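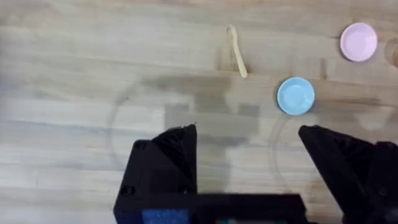 About Stengate

Stengate records examples of everyday handling tasks for companies that train robot arms. A person guides the arm through a task from start to finish, and the recording goes into a set that the customer's learning system is trained on. We don't build arms and we don't write the learning software.

Joyce Odera and Kibet Koech started the company in a rented unit on the Skadard estate, with one arm and a borrowed desk. We now run 26 stations in the same building and have a second, smaller room at Bortolotti for customers who want to sit in.

Most of our work is with tableware. Spoons and small plates are cheap, easy to replace and harder to pick up than they look. A pale spoon on a pale table is a good test, and so is a shallow plate with very little rim to grip. We change the layout between recordings, and we let the lighting and shadows vary during the day. Customers can ask for fixed lighting, but few do.

Each operator trains for 73 hours before any of their recordings are delivered. Elsa Haugen runs the training. Operators work in pairs and swap every hour, one guiding the arm and the other resetting the table and writing the task notes. Failed grasps are kept and labeled as failed. If the operator drops something and recovers, that stays in too.

Kimie Murakami's team reviews every recording before it leaves the building. They check that the wrist view and the overhead view line up in time, that the task note matches what was done, and that no one's face is in the shot. Recordings that don't pass are done again at our cost.

Our current tableware set is called Flillell. It covers 155 tasks and is updated each February. Sample recordings are available on request.

We are hiring operators for the early shift, which starts at 6:30 a.m. No robotics background is needed. Endang Sutanto handles applications and shows visitors around on Friday afternoons.

Posted by Joyce Odera, February
2 comments

Contact | © Stengate | Back to top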